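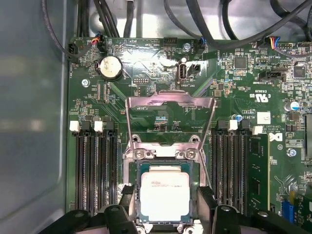
Skoltow wants to know whether the old tower is even worth the trouble, and so did I when I first read this, because a slow computer is so often the hard drive and nothing else. Can the original poster tell us what's in there now?

Swapping the processor in an older office desktop - worth doing?
Posted in Hardware Help by Flundden

Okay so I picked up a used office tower in September for 40 bucks and I've been using it for schoolwork, bills and way too many browser tabs. It was fine at first. Now it drags, especially on video calls, where my voice goes all choppy and the fan sounds like a hair dryer. I was reading that you can drop a faster processor from the same family into these and keep everything else. I found one online that's cheap enough that I wouldn't cry if it went wrong.

What I can't figure out is whether I'd notice. And do I need new thermal paste, or can I leave the old stuff on there? It looks like dried toothpaste. I've added memory to a laptop before, but that's the full extent of my surgery experience. Oh, and to answer the comment up top, it already has a solid state drive, I put one in the first week.

Yin
Accepted by the poster, 23 people found this helpful

I did this on an office tower a while back and yes, I noticed! Mine went from a dual core to a quad core and the video calls were where it showed the most. If your drive is already solid state then the processor is a sensible next thing to look at, but do me a favor and check how busy it is first. Open your task manager during a call and watch the CPU graph. If it's pinned at the top the whole time, go for it. If it's loafing along and the memory is full, buy memory and save yourself an evening.

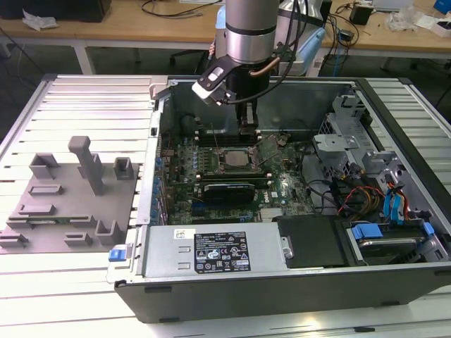 Desktop tower on its side with the processor exposed.

Before you order anything, look up your exact model and find the list of supported processors. Same socket does not mean it'll boot, I learned that one with a chip I then had to resell at a loss. Update the BIOS while the old chip is still in there too, and let it finish before you touch anything.

As for the paste, clean it off. All of it. Rubbing alcohol and a coffee filter work great (paper towels leave fuzz everywhere). Then a blob the size of a pea in the middle, cooler back on, tighten the screws a little at a time going corner to corner. Don't spread it with your finger, you'll get skin oil in it and make a mess besides.

And unplug the thing and hold the power button for a few seconds before you open it up.
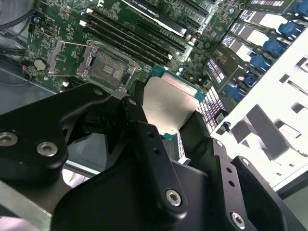 2 min read

Viledier
Longtime member

Agree with most of that, but I want to push the other way on whether it's worth it. I had almost the same situation and spent a whole Saturday's worth of effort on a machine that was choking on dust. I took it out on the porch, blew out the heatsink with canned air, put fresh paste on the chip that was already in it, and the choppy calls stopped. Cost me the price of the paste. A fan that loud makes me think yours is running hot and slowing itself down to cope.

So try that first, and if it still drags then swap the chip. When you do, look for the little triangle on the corner of the processor and match it with the mark on the socket. It should sit down flat with no pushing at all - if you feel like you need to push, lift it out and look again. The lever takes a bit of force when you close it, though, and it makes a nasty creaking sound. That's normal. Scared me half to death the first time.

Skoltow

just buy a newer one lol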